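4. Floor Work at the Lenenska Residence

Last updated 10th March

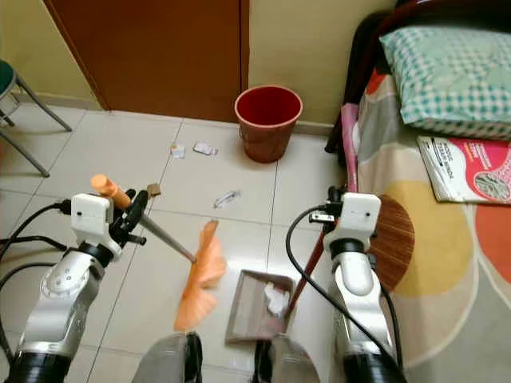
Figure 3. Two-arm sweeping in a bedroom: broom in the left gripper, dustpan in the right, with paper and wrapper litter on the tiles.

4.1 The task and how it was divided before

Lenenska is a guest residence with 50 rooms, let mostly by the week to seasonal workers and trainees. Cleaning is done by a day shift of room attendants. Before the trial, one attendant did everything in a room: changed the bed, wiped the surfaces, emptied the bin, swept, and mopped. Attendants had a room sheet with a line for each of these jobs, and the lines were signed off together at the door.

Sweeping takes up little space on that sheet. In our interviews it came up more than any other item. The attendants described it as the part of the job that hurt, mainly because of the dustpan. A long broom can be used standing up, but a short-handled pan has to be held at floor level while the other hand brings the broom in, and the same stoop is repeated for each small pile. One attendant with long service told us she had stopped using the pan altogether and pushed everything out into the hallway, where she could pick it up in one go at the end of the row. The supervisors knew about this and did not object to it.

The residence decided to automate sweeping first. The system was set up by Clurkus, which had already worked with the owner at another site. No special cleaning head was designed for it. The robot uses a broom and a dustpan with handles, one in each gripper, as in Figure 3. Management asked for this so that either tool could be replaced from the ordinary supply closet, and so that an attendant could take over a half-finished floor without going to look for other equipment.

4.2 What the robot does and does not pick up

Litter in the rooms is mostly light: torn wrappers, balled paper, bits of cardboard. Very often it lies close to the wastebasket, as some of it does in Figure 3. Attendants said this was typical and that a guest who misses the bin seldom bends down to try again.

Light litter on smooth tile is harder for the robot than we had expected. Clear plastic was the worst case. It slides ahead of the bristles, it can ride up over the lip of the pan and out again, and it is difficult to detect against a pale floor. Paper and cardboard gave less trouble. Hair and fine dust were left out of the trial and are still dealt with by the mop.

The robot is not permitted to touch anything on a bed, chair, or table. This rule was written by the attendants and adopted without changes. Their concern was guest property. A magazine left on the sheet may be trash or may be something the guest wants to finish, and attendants make that call many times a day from small signs, such as whether it is open or whether the rest of the bag has been packed. They did not want to answer for a machine's guess. Objects on the floor that are larger than the pan are also left alone and reported on the room sheet.

4.3 Changes to the attendants' day

The order of work changed first. Under the old routine the floor came last but one, after the bed. Now the attendant enters, lifts shoes, bags, and cables off the floor, pushes chairs back to the wall, and starts the robot. She then leaves to begin the bathroom or the next room. The attendants call this first pass "clearing." It did not exist as a separate job before, and for the first weeks it did not appear on the room sheet either. Time spent on it was therefore not credited to anyone. After complaints, a line for clearing was added in April.

The second change concerned checking. An attendant who sweeps a floor herself knows what state it is in when she finishes. An attendant who comes back to a floor swept by the robot has to look it over, including under the bed, where the broom reaches only part of the way. Three of the five attendants on the trial row said that checking was quick but tiresome. They disliked signing for work that they had not watched. The other two preferred it to sweeping and said so plainly, giving their knees and backs as the reason.

The third change was in how the row was shared. Attendants used to work alone and met at breaks. With one robot serving several rooms, somebody has to decide where it goes next, and in practice this fell to whoever was nearest the hallway. Fabian Aebischer, the day supervisor, at first set the order himself at the start of the shift. He gave this up when late checkouts kept upsetting the list, and the attendants now settle it among themselves. He told us that his own work had moved "from the clipboard to the hallway," and that he spent more time talking to people and less time planning for them.

4.4 Pay, pace, and the room quota

No jobs were cut during the trial, and the owner had agreed to this in writing before it began. The daily quota was a more difficult subject. Management proposed adding 3 rooms per attendant to reflect the sweeping time saved. The attendants replied that clearing and checking used up much of that time and that the bending they had been spared would be made up for in extra beds. Bed changing was already the heaviest item on the sheet by their own ranking.

We timed both routines on the same row to give the two sides something to discuss. The saving per room was real but smaller than the proposal assumed, and it varied a great deal with the state of the room. In a tidy room clearing took almost no time. In a room with luggage on the floor it could take longer than sweeping by hand, and attendants in such cases often picked up the broom and did the floor themselves. The residence has left the quota unchanged for now.

A related question is who may stop the machine. At the start, only the supervisor could cancel a floor once it had begun. Attendants found this hard to accept when a guest came back early and wanted the room. The rule was changed so that any member of staff on the row can stop it, with no explanation required. Stops are still logged by room, but the attendant's name is no longer attached.

4.5 Comparison with the Komamel site

At Komamel, the second site in this study, the same kind of floor work is handled by an outside contractor, and the attendants had no part in writing the rules. Clearing was assigned to them there as well, but without a line on the sheet and without the right to stop the machine. Their accounts of the robot were more negative, although it left floors in much the same condition. We return to this difference in Section 5.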